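Forum der Robotik-AG › Greifer & Mechanik
Thema: Handgreifer für das Küchenprojekt – Backen rutschen auf glatten Gehäusen

tully_r
Hallo zusammen, wir bauen in der AG einen handgeführten Greifer, mit dem wir Greifvorgänge in einer normalen Küche aufzeichnen. Die Finger sind aus schwarzem Kunststoff, vorne sitzen blaue, geriffelte Backen. Bei Stoff und Schwämmen klappt alles, bei flachen Kästen mit glatter Oberfläche rutschen sie weg. Seit Oktober haben wir 700 Griffe aufgenommen, und die Kästen sind mit Abstand die schlechteste Gruppe.
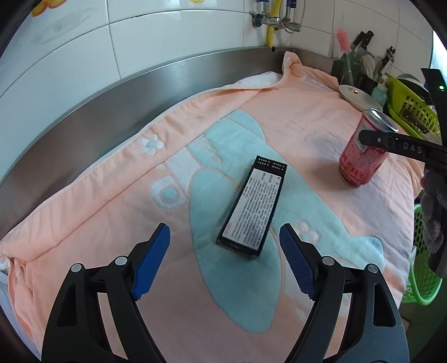
Wir setzen von oben an, beide Finger gleichzeitig. Auf einem Handtuch geht es etwas besser als direkt auf Edelstahl, weil der Kasten nicht wegschiebt. Die Backen sind aus Uton gedruckt, Wandstärke 2 mm. Hat jemand einen Tipp?

dedorside
Weicheres Material nehmen. Wir hatten beim Wettbewerb dasselbe Problem und haben auf Dorari gewechselt, danach war Ruhe.

kabelsalat
Sehe ich anders. Wenn die Backen schräg zueinander stehen, berührt nur die Kante das Gehäuse. Da hilft auch weiches Material wenig. Erst den Winkel ändern, dann neu messen.

dedorside
Bei uns standen sie auch schräg und es ging trotzdem. Welchen Winkel habt ihr?

tully_r
4 Grad bei geschlossenem Greifer, offen deutlich mehr. Nachgemessen habe ich nur geschlossen.

kabelsalat
Dann miss bei der Breite, die der Kasten hat. Und das Handtuch würde ich weglassen – sonst vergleicht ihr zwei Untergründe und wisst am Ende nicht, woran es lag.

tully_r
Das Handtuch bleibt, es soll ja eine echte Küche sein. Ich notiere den Untergrund aber ab jetzt mit. Neue Backen drucke ich am Freitag.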